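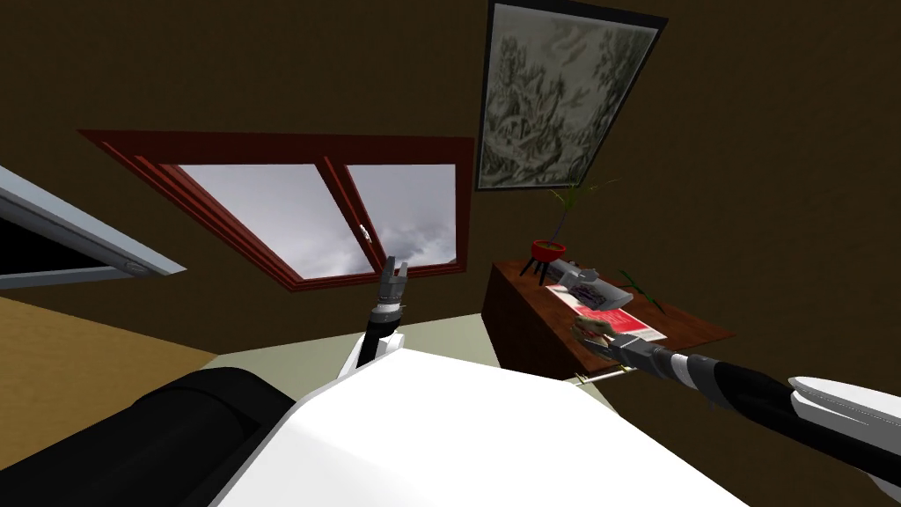 Tips for trying out grippers at home

Most of these come from running the same small jobs over and over with different fingers on the arm, first in the simulator and then on the bench. They are written for people who want a gripper to pick things up off ordinary furniture. If you only ever pick blocks off a flat white board, you can skip half of them.

Start with the room, then choose the gripper

Build the simulated room with furniture in it. A boxy wooden table with a plant and a tray on top will teach you more than a bare plane. Leaves are good for showing up sloppy paths, and a framed picture on the wall above gives the elbow something to stay clear of.

Put the things you want picked near a front corner of the table as well as in the middle. A gripper that does fine in the middle may come in at a bad angle over the edge, and the wrist is usually the part that runs out of room.

Small two-finger grippers

Good for sticks, rods, pens and the rim of a tray. Poor for anything round and soft unless you add pads. Bunches of small fruit are the worst case. Close slowly and stop early. In the simulator, set the friction lower than you think it should be, or you will be disappointed on the bench.

Flat paper is a separate job. Two fingers can't get under a magazine lying flat. Slide it until it hangs over the edge of the table, then pinch. Setareh Nazari uses a strip of bicycle inner tube on one fingertip for the sliding and leaves the other finger bare.

Wide fingers

The Tronura wide set opens far enough for a bowl. It also hits everything next to the bowl. Keep it for big items with space around them.

Soft fingers

The Elley soft fingers are kind to fruit and useless on thin rods. Wash them in dish soap and let them dry overnight. Dust builds up in the grooves and they get slippery.

Comparing two grippers fairly

Change one thing at a time. Same arm, same speed, same camera, same table.

Do 16 tries per item for each gripper. Fewer than that and one lucky run throws you off.

Write down a miss as a miss, even if the item got picked on the second close. Keep a separate column for "picked but dropped."

Move the items between tries. Ilango Varma marks 21 spots on the table with masking tape and works through them in a shuffled order. In the simulator you can let it choose the spots, but save the seed.

Do the left arm and the right arm separately. They are rarely the same, even when they came in the same box.

Park the idle arm somewhere high with its fingers open, and use the same parking pose every time. If it hangs low it will get into the view of the head camera and spoil the comparison.

Camera height

A camera looking down from the robot's head sees the tabletop well and the front face of the table badly. The arm doing the work also blocks part of what you want to see. Add a wrist camera before you blame the gripper. A short Rezaei bracket and two cable ties will hold a light one.

Controllers

The Durkier hand controller is easier on the wrist than a game pad if you work more than an hour. Turn the speed down for the last inch. Set the trigger so that half a pull is half closed. Sepehr Kermani likes it all or nothing, but he mostly picks up wood scraps.

Before you shut down

Open both grippers.
Drive both arms clear of the table.
Save the log, then rename it. A folder with 400 files called "test" is no help on Monday.
Wipe the fingertips and put the spare pads back in the jar.

Pads wear at the tips first. Swap them end for end once and then throw them out.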